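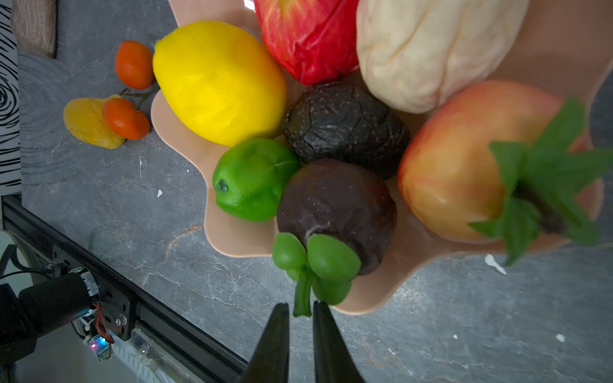
*Fruit bowl with a lemon, a red apple and a sprig of green leaves.*

# How to Size a Small Solar and Battery Setup for a Shed, Workshop or Cabin

I've helped a fair few neighbors around Kulville get their outbuildings running on sunshine, and the same thing happens nearly every time. Someone buys a panel on sale, then a battery to go with the panel, and then spends the winter wondering why the lights go out before supper. So let's go the other way around and start with what you want to run. All you need for the first part is a pencil, some paper and a cup of coffee.

This page covers a small off-grid system, the kind that powers lights, a laptop, a radio and maybe a little fridge. If you want to tie into the utility or run anything in the house, you'll need a permit and a licensed electrician, and that's a whole other page.

## Step 1: List what you'll plug in

Write down every single thing, even the phone charger. Next to each one, put its watts (look on the label or the power brick) and the hours you'll use it on an ordinary day. Multiply the two and you have watt-hours.

My own list for the workshop looks like this:

| Item | Watts | Hours a day | Watt-hours |
|---|---|---|---|
| LED lights | 40 | 5 | 200 |
| Laptop | 60 | 5 | 300 |
| Radio | 10 | 5 | 50 |
| Small fridge | – | – | 450 |
| **Total** | | | **1000** |

You'll notice the fridge has no hours. Its motor cycles on and off all day, so multiplying the label watts by 24 gives you a silly number. Borrow a plug-in meter, leave the fridge on it for a full day in warm weather, and use that reading. (Our library lends meters out, and yours might too, so do ask!)

## Step 2: Allow for losses

An inverter uses a bit of power just being switched on, and batteries never give back quite everything you put in. I add a quarter to the daily total, which takes my 1000 watt-hours up to 1250. If you're running everything straight off 12 volts with no inverter, you can get away with adding less.

## Step 3: Choose the battery

Decide how long you want to get by with poor sun. One day is fine for a workshop you can walk away from. For a cabin, I'd want two at the very least.

I went with a 2048 watt-hour lithium iron phosphate battery from Plevia, which gives me a day and a half with a little left over. Lithium iron phosphate costs more up front than lead-acid, but you can use most of what's in it. With lead-acid you should plan on using only half, so you'd be buying a much bigger bank to do the same job, and it weighs a ton – ask my back.

One caution for those of you with cold winters. Most lithium batteries must not be charged below freezing. Look for one with low-temperature cutoff built in, and keep it somewhere sheltered if you can.

## Step 4: Choose the panels

Now look up the *peak sun hours* for your area. That doesn't mean hours of daylight. It's a way of squeezing the whole day's sun into the equivalent number of full-strength hours. In August I get 5, and in the dark part of the year I get closer to half of that.

Divide your daily need by your sun hours:

- Summer: 1250 ÷ 5 = 250 watts of panel
- Winter: 1250 ÷ 2.5 = 500 watts of panel

I use the workshop all year, so I sized for winter. If yours is a summer cabin, the smaller figure is a start, though I'd still bump it up a size for dust, heat and the odd cloudy week.

## Step 5: Match the charge controller

Get an MPPT controller if the budget allows. Check two numbers on its data sheet: the maximum input voltage and the maximum charging current. Panels make *more* voltage in the cold, so leave a good margin on the first one. My friend Dalia Hamdy wired her panels in series on a mild Monday, right up to the limit of her old Petridis controller, and the first frosty sunrise finished it off.

## Step 6: Fuses, cable and a good look over

Put a fuse on the positive cable as close to the battery as you can manage, sized to protect the cable. Use a cable chart for the thickness, and count the distance there *and* back. My run from the roof is 17 feet each way, so I looked up 34.

Connect the battery to the controller first and the panels last, with the panels covered or switched off while you work. Most manuals ask for that order, but if yours says something different, follow yours.

Then write the date on a piece of tape, stick it on the battery, and check every terminal for tightness after the first month. I found one of mine had worked itself loose, and a quarter turn with the wrench put it right.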